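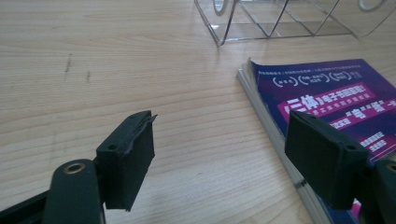 December, 7:40 am. Bench reset before the Trillik small parts order gets here. Wiped the table down twice last night, soap then plain water, and let it sit. Pale wood shows everything. Two little dark scuffs over on the left side still there, one a short streak, the other fainter and right next to it. Tried the eraser sponge on a corner first and it dulled the finish a bit so NOT doing that on the scuffs. Leave them. The clear acrylic organizer stays at the back for now, want to see if people use it before it gets a permanent spot.

Order is 2,870 pieces all told, mixed sizes, mostly sleeves and washers. Kocsis said one box, tracking says two. Whatever. Plan is to sort at this table and nowhere else. Last time we had washers in three rooms and the count was off by 178, which took most of an afternoon to run down (they were in the mug).

Organizer notes. Diagonal dividers are a pain for anything long, fine for washers, stuff slides to the low end and you can pinch it out. Straight compartments for sleeves. No labels on the clear fronts yet, the Pumus tape left gunk on the last one and alcohol is a bad idea on acrylic, it crazes. Warm water and dish soap, soft cloth, pat dont rub. If somebody has a label that peels clean write it on the whiteboard.

9:15. Boxes here, two of them. One wet on the bottom corner but inner bags ok. Opened box 1 only.

Sorted 17 bags before the break. Going slower than I figured, bags are marked with the old part codes and I have to check each one against the sheet. Sheet is wrong in at least one place - M4 and M5 washers swapped on the second page. Fixed in pencil, somebody fix the file please.

Table thoughts while I'm at it. Parts skate on this surface, it's too slick for sorting loose. Put a dish towel down and it was much better, but the washers catch in the loops. Felt would do it. There's a roll of the Dreltis felt in the cabinet under the sink, gray, maybe enough for half the table. Cut it short of the edges so we can still lift it and funnel strays back into a bag.

Light is ok in the morning, gets a shine off the top that makes the small zinc stuff hard to see. Felt fixes that too.

11:50. Stopped at nearly 2,000. Box 2 still taped shut, pushed under the table. Do not open it until box 1 is put away, I mean it.

To do
cut felt
fix washer rows on page 2 of the sheet
ask Kocsis about the wet corner, want a credit or at least a note on the account
find lid for the sleeve bin
refinsh the tabletop? ask in spring, not now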